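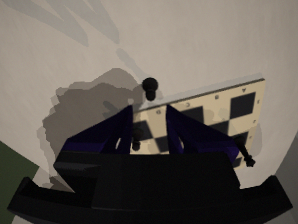
Gripper view in the sim, pawn off the board by the A-D edge

Student Projects > Robotics Club > Chess arm: pawn pickup is driving us nuts

tuva_w
OK so some of you saw my post in March about our club doing a chess arm for the spring showcase. We're still all in simulation, which I was fine with until this week! The plan (Nisreen's plan, she's club lead) is that the arm clears a handful of pawns, then sets them back on the squares you type in. No real chess playing. We just want it to move pieces without making a mess.

And it makes a mess. A pawn ends up standing on the table past the edge, or something gets leaned on. I've been staring at the wrist camera for days and between the fingers and the shadows I can barely tell a dark pawn from a dark square. We're feeding that same view to our piece finder, so I kind of feel for it.

Settings, because somebody will ask: 300 practice grasps so far, approach from straight overhead, 15 mm of clearance before the fingers close. Team name is Greltora, please don't ask, it was a vote.

hryhorii_v
Not asking about the name. I am asking why you're finding pieces with the wrist camera at all. By the time the gripper is low enough to grab anything, those fingers are hiding half the board. Put a second camera up high, look once, remember where everything is, go.

ona_r
Going to disagree with Hryhorii a little. We did the look-once thing two seasons ago with our Balogh sorting project and it was great right up until the arm bumped something. Then it had a beautiful memory of a table that didn't exist anymore. We lost a whole afternoon to that.

Tuva, do you have any outside views you can post? It's hard to say much from just the gripper end.

tuva_w
Yep, there are fixed cameras in the sim, I just hadn't been saving from them. Same setup as the first one:

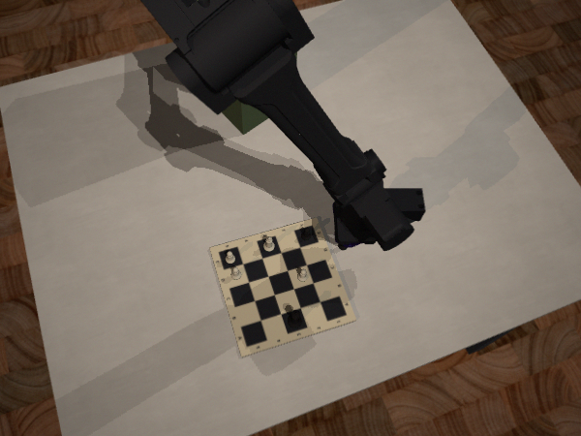 Arm out by the corner of the board, four white pawns and two black still on it

The black pawn up near that corner is the kind I hate most. The gripper has to come in right beside the border, and our path planner likes to swing in sideways if you let it.

hryhorii_v
See, from up there I can pick out every pawn in a second. You'd have this solved already.

ona_r
You can, sure. Look at the shadow off the arm though, it goes most of the way across the table. A color threshold is going to hate that. We had a finder that was super confident about shadows.

nisreen_t
Club lead here, hi! Two things. First, the lights in the sim are bright on purpose. The showcase room has awful lighting and I'd like us to suffer now. Second, I'm with Ona on looking more than once. I know it's slower. We get 2 minutes on stage and I'd still take slow.

taras_s
Lurker from the Semelar team. Has anyone checked the finger opening? When ours was too wide the outside of one finger would catch the piece next door, and we blamed the vision code for ages. Try closing to a bit wider than the pawn head before you go down.

tuva_w
Ooh. No, we come down fully open every time. I took that from the Coditz starter script and never touched it. Going to try it tonight.

hryhorii_v
That script opens everything all the way, it's terrible. OK, Taras might be right and I might be half right.

tuva_w
Tried it! Fewer knocks in the crowded part of the board, so thank you Taras. I also gave in and added an overhead look before each grasp, so Hryhorii and Ona can both feel smug. The wrist camera only does the last little correction now.
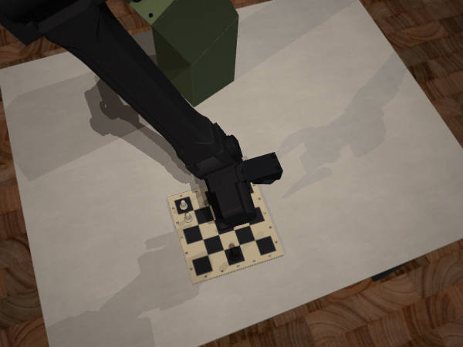 My new problem is the drop. Letting go is fine if the pawn is standing straight, but if it's tilted in the fingers even a tiny bit it rocks when it touches down. I've tried lowering the release height and I've tried opening slower. Slower helps some. Nisreen thinks the friction on our pawn model is off and wants to redo it, and I really don't want to redo all the grasps right before the showcase.

nisreen_t
I do want to redo it, yes. Sorry.

ona_r
Redo it. You'll be mad for one evening.

hryhorii_v
Don't redo it! Change the friction, rerun a small batch of the old grasps, and see if they hold. If they do you've saved yourself the evening.

taras_s
What's your physics step? We went to 4000 steps a second just for contact and the rocking got a lot calmer. It runs like molasses, fair warning.

tuva_w
We're way under that. OK, doing the step thing first, then Hryhorii's small batch, then if it's still bad Nisreen gets her redo. Will post the numbers in here when I have them.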